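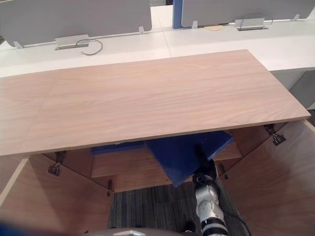 Sturnton Adds Night Shifts, Fog and a Second Player to Blame

By the games desk
September 6, 2026

If you have ever put on a VR headset and thought that what you wanted out of a limitless digital universe was a railroad signal box in the rain, Komport has good news. The studio has announced Ruawai, the first paid expansion for its signaling sim Sturnton, and it will be out later in September for $16.

For anyone who missed the base game, Sturnton puts you in an upstairs room beside a set of tracks. There are levers. There is a telegraph bell, a kettle and a large paper book in which you write down the time each train goes by, with a virtual pencil that has to be sharpened. You pull the levers in the right order and the train goes where it is supposed to. You pull them in the wrong order and a mechanical lock stops you, which makes a clunk that regular players have learned to hear in their sleep. Crashes are almost impossible. Delays are not, and a delay gets you a letter from the district office, delivered to the bottom of the stairs, which you then have to walk down.

It has no enemies, unless you count the district office.

Ruawai moves the whole business to the coast. The new box controls a harbor junction where passenger trains, fish trains and a very slow coal train all want the same stretch of single track, and it comes with a lever frame of 69 levers. The Sturnton box has far fewer, and plenty of us never got comfortable with those. Komport says players won't need to work the whole frame on their first day, as the opening shifts keep most of it locked out under little metal collars. The collars come off as you get better, or as the district office decides you have.

The headline addition is weather. Fog comes in off the water on its own schedule and hides the signals from you, at which point you can either trust the dials above your levers or send a man out to stand by the track with a lamp. He takes a while to get there. He also takes a while to get back, and he complains about it in the logbook, in handwriting that looks better than anything most players manage with a motion controller.

Night shifts are in too. These run on a lamp you have to fill, and the headset's darkness does a lot of the work. In the preview build we played, the bell going off behind us in a pitch-black room was the most frightening thing we've met in VR this year, and we've been through two separate haunted hospitals. The message, once decoded, was that an empty train was running a little early. 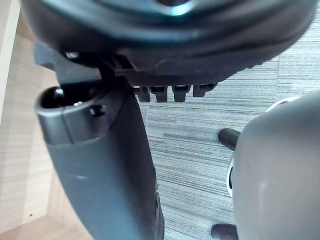
The underside of an office chair.

Then there's co-op, which owners of the base game have been asking for since launch. In Ruawai, one player can work the levers while a friend takes the desk, answering bells, keeping the book and reading out what's coming. Komport has wisely put the only clock at the desk end. The player on the levers therefore has to ask for the time, and the player at the desk therefore has a lot of power. Our session started out very polite and ended with one of us writing "lever man late again" in the permanent record. There is no eraser. We checked.

Komport is also folding in a new physics setup for the levers, called Kokska. The old system treated each one as a switch with a nice animation on top. Kokska gives every lever its own weight depending on how far away its signal is, so the short ones flick over and the long ones have to be dragged. Since no controller on the market can make itself heavy, the game fakes it by letting your virtual hands lag behind your real ones. It sounds horrible and it works pretty well, provided you pull slowly and don't try to muscle through. Pull too fast and your hands let go of the lever, which then swings back with a noise like a dropped toolbox.

Kokska will be a free update for everybody, whether or not they buy the expansion. It can be switched off in the menu. The option is labeled "Light Duties," and turning it on puts a small note in your personnel file.

Comfort settings have had some attention as well. Seated play was a bit of an afterthought in the base game, with the far end of the lever frame sitting somewhere past your left-hand wall. Seated players in Ruawai can slide along the frame using the thumbstick, and the height of the desk, the book and the bell can all be set separately. Left-handed players get a mirrored desk. The stairs can be skipped at last, though the letter from the district office will then simply be lying there when you turn around, and we're not sure that's better.
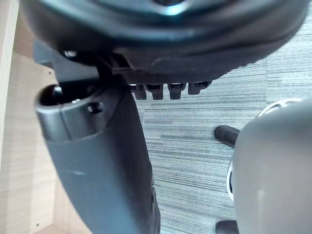
The part that has the forums most worked up is the rulebook. Sturnton came with a slim one that lived on a shelf and could be leafed through between trains. The Ruawai edition is 300 pages long, fully readable in the headset, with fold-out diagrams and amendments pasted in over the older rules. Some of the amendments contradict each other. Komport has confirmed that this is on purpose and that the date printed at the foot of each one settles the matter, assuming you can find it before the fish train arrives. One group of players has already begun putting together an index from preview footage, which is either the best advertisement the game could have or a cry for help.

There are 3 career paths in the expansion: Relief, Resident and Inspector. Relief drops you into a different shift each time with somebody else's notes to work from. Resident is the long one, played as a full year at the harbor. Inspector is the surprise, as it puts you on the other side of the letters. You visit the box, read the book, run a finger along the shelf for dust and decide what to write. Co-op partners can be inspected. We expect this to end friendships.

As for what isn't here, there's still no way to ride the trains, no way to walk down to the harbor you can see from the window, and no fast-forward. Players who have asked for that last one have been getting the same reply from the studio's support page for months, namely that the kettle takes as long as a kettle takes. Ruawai does at least add a biscuit tin.

Existing saves will carry over, along with any outstanding complaints on your record. A free demo with a single foggy morning shift goes up a few days before the expansion does, and progress in it won't transfer, so feel free to delay the coal train.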